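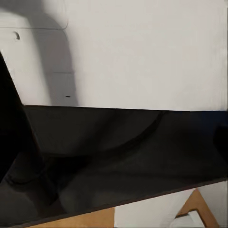 Pre-season ground inspection: Stirnow Lane, home of Stultham Baseball Club

Items are marked Pass, Pass with comment, Fail or Not checked. Comments are the inspector's own. Where the club's form from last season claims something different, I have gone with what I found on 23rd January.

1. Playing surface

1.1 Infield dirt level, free of stones and ruts
Fail. There is a lip where the grass meets the dirt behind second base, high enough to turn a ground ball into a face injury. Last season's form says "lip removed". Either it grew back or it was never touched. I raked a short stretch by hand and it came down easily enough, so there is no great obstacle to doing the rest.

1.2 Base anchors sound, no play in the fitting
Pass with comment. First and second are good. Third wobbles. I was told it has always wobbled, which I don't count as an answer. Reset the anchor before anyone slides into it.

1.3 Pitcher's mound, landing area and plate
Pass with comment. The clay has been patched with something softer than clay. It will hold for an inning or two of an under-14s game and then there will be a hole. The rubber itself is firm and level.

1.4 Outfield: holes, sprinkler heads, drain covers
Pass with comment. One drain cover in deep left sits proud of the turf. The groundsman's note calls it "out of play". A ball hit to deep left would disagree.

1.5 Warning track
Fail. It is two paces wide in front of the centre field fence and then fades out into grass. A fielder running back with his eyes up gets no warning at all. It should be the same width the whole way round, or the fence should be padded the whole way round.

2. Fencing and netting

2.1 Backstop net, no holes larger than a ball
Pass with comment. Three repairs with cable ties. I pushed a ball hard at each one and it held. Cable ties go brittle in the cold and I would not trust them past February. The net is otherwise in fair order.

2.2 Foul line fencing, 121 panels
Fail. 93 are tight to their posts. The others can be moved with one hand, mostly down the right field side where people lean on them. The form says all panels were "checked and secured", with no date against it.

2.3 Wall padding, centre field
Pass with comment. New pads from Hemine, fitted over the winter. The sales leaflet describes them as maintenance-free. I have inspected a fair number of maintenance-free things. The straps are already slack at the bottom edge, so put them on the monthly round with everything else.

2.4 Gates open outwards and latch properly
Pass. Both did what a gate should.

3. Dugouts and bullpen

3.1 Front rail and screen
Home: Pass. Away: Fail. The away screen stops short of the end of the bench, leaving the last two seats open to a line drive. Take those seats out of use until it is extended.

3.2 Steps and flooring
Pass with comment. Rubber matting is curling at the home end. Spikes catch on it. Glue it or lift it.

3.3 Bat and helmet storage
Pass with comment. Racks are fine. Of the helmets, I set aside two with cracked shells. One had tape over the crack. Please do not do this.

3.4 Bullpen separated from the field of play
Not checked. It was locked and the key could not be found. I have heard that the bullpen is "exactly the same as last year". I would still like to see it.

4. Spectators

4.1 Seating, stated capacity 200
Pass with comment. The stand itself is solid and the bolts I tried were tight. The capacity figure is painted on a sign and I can find no paperwork behind it. Please send me whatever it was based on.

4.2 Handrails and step edges
Pass. Recently painted, and the paint has a bit of grit in it, for once.

4.3 Foul ball signs
Fail. There is one, facing the car park.

5. Floodlights

5.1 Columns and base plates
Pass with comment. Surface rust on the column nearest first base. The contractor, Mitsotakis-Vlachou, reports 1,825 hours on the present lamps and says they are good for another season. That may be so. I asked for light readings at home plate and in each outfield corner and have not received any.

5.2 Control box locked, cables covered
Pass. Padlock fitted and no bare cable found.

6. First aid and emergency

6.1 First aid kit stocked and in date
Fail. Plenty of plasters, cold packs out of date, no eye wash.

6.2 Defibrillator
Pass. Status light green, pads in date, cabinet opened without a fight.

6.3 Ambulance access
Pass with comment. The route is clear when the car park is empty, as it was when I visited. Cone it off on match days and send me a picture taken during a game.

Result: not cleared for play. Items 1.1, 1.5, 2.2, 3.1, 4.3 and 6.1 need to be put right and seen by me before the first home fixture. Item 3.4 needs a key. A ticked form sent by email will not be accepted for any of them.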